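White is not a neutral choice

Moved into the new office in September. Walls white. Desks white. Kettle, bins, coat hooks, white. My coworker Yayra Sarpong walked in with her coffee and said it felt like waiting for test results. She's right. Two weeks in and I still lower my voice by the door.

I blame the catalogs. Sirkgate sends me one every season, 420 pages, and I'd guess the only red thing in it is the sale sticker. Landlords love it. Easy to match, easy to touch up, offends no tenant. Fine. But people have to live in there.
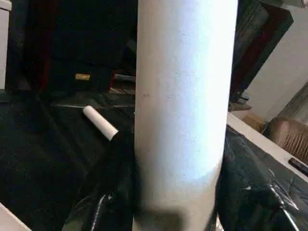 White on black, with one small smudge.

And don't tell me it's clean. It shows dirt, different thing. My grandmother's kitchen in Eshun was green to shoulder height, a deep bottle green, and you could raise five kids against that wall. Mine gets a fingerprint and I'm out with the sponge. Every weekend. Who has teh time?

Then there's money. Painter quoted me 1150 to do the hallway in a proper yellow. Same hallway in white, a lot less, he buys it by the drum. So there you go. Color is now an extra, like leather seats. 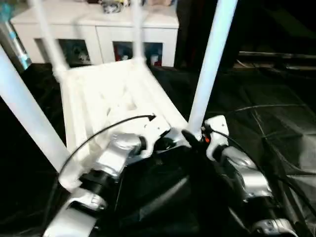 The white plastic chair, legs up.

I grew up with orange chairs. Ugly, sure. School had them, the clinic had them, my uncle had four he never explained. You remembered them. Ask me what I sat on at the bank yesterday, no idea. Something pale.

Reinaldo Meireles, who runs the Pivari paint counter, told me more than half the cans he mixes are some kind of white. He has 14 names for it. Fourteen! Linen, chalk, oat, whatever. Put them side by side and I couldnt pick one out. 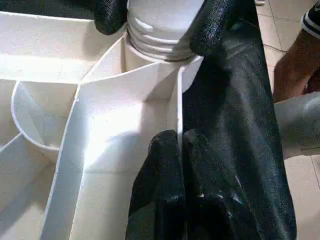
By Ewurabena Laryea
October 1, 2018

So, a small request. One wall. One door, even. Paint it something your sister will argue with you about. If you hate it, a can of white is always on the shelf, they're never going to run out. I'm doing my hallway yellow and eating the cost. Bathroom next, probably blue, havent decided.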